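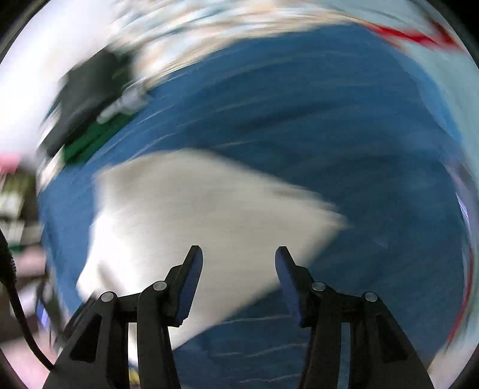 Visit Report: Reltley Manipulation Software Laboratory

Submitted to the Strachan Automation Exchange
Date of visit: May 14, 2026

Purpose of the visit

A delegation from the Exchange visited the Reltley laboratory to review its software for handling cloth and other soft goods. Member companies in laundry services and garment finishing had asked for a closer look at the perception and planning tools in use there. The visit lasted one working day and covered the demonstration area, the data review room and the operations desk. Hardware design was outside the agreed scope.

Recording and motion estimation

The morning began with recording. Reltley gathers its task demonstrations with hand-held grippers, and the camera on each tool supplies the view from which the software later learns. The image at the head of this report comes from that view, with an off-white piece of fabric on a blue surface and the two fingertips apart. The tool is sharp while the background is streaked in long arcs.

Images of this kind were discussed at length. The gripper and the camera travel together, so the gripper stays clear during a fast turn of the wrist and everything past it smears. The laboratory's motion estimation package, Vomska, follows features in the background from one image to the next in order to recover the path of the tool. Strong blur leaves it few features to follow. The engineers explained that earlier releases stopped tracking in such cases and discarded the remainder of the recording.

The release issued in February handles the problem differently. Vomska now gives each image a blur score, relies on inertial readings through the blurred passage, and rejoins the visual track when clear features return. Passages bridged in this way carry a mark in the recording so that later stages can treat them with caution. Delegates asked how long a passage may be before it is rejected. The present limit is 17 consecutive images. It was chosen by trial and may be changed in the settings file.

Fabric perception

The second session dealt with finding the fabric itself. A mask is drawn around the cloth in each usable image, and a separate step looks for corners and edges that might serve as grasp points. Corners are the harder case. A corner blurred by motion may be placed several finger widths from its true position, and a fold can look much like an edge. The software therefore keeps up to three candidate points and puts off the choice until the tool slows down.

The delegation considered this approach sound. It did note that the demonstrations leaned heavily on light fabric against a darker surface. Members who process dark workwear or patterned linens will want evidence on those materials before drawing conclusions. Reltley accepted the comment and stated that a mixed-color set is in preparation.

Planning and control

After lunch the delegation was shown Cuvstead, the planning layer. Cuvstead takes the candidate grasp points and the estimated tool path and produces short motion segments, which are revised as new images arrive. Two planners run side by side. One proposes the next segment, and the other checks it against reach and speed limits. If the second planner does not answer within 40 milliseconds, the arm controller holds its last safe position.

Several delegates asked whether the time limit causes visible pauses. The staff replied that it does when the log writer and the planner share a processor, and that the recommended installation keeps them apart. This requirement is missing from the current setup guide. The delegation asked that it be added.

Data review tools

The final session covered the browser used to inspect recordings. Reviewers can sort by blur score, step through bridged passages and compare the estimated path with the finger opening over time. Search was slow on the larger collections, and the filter names assume knowledge of the Vomska source code. Export to common formats worked as described in the material sent before the visit.

Matters for follow-up

Reltley will send the Exchange its blur scoring notes and a corrected setup guide. The Exchange will ask its members for fabric samples in dark and patterned materials, with a record of fiber content and finish for each. A second visit will be proposed once the mixed-color set is ready for review. Members wishing to attend should contact the Exchange office in writing.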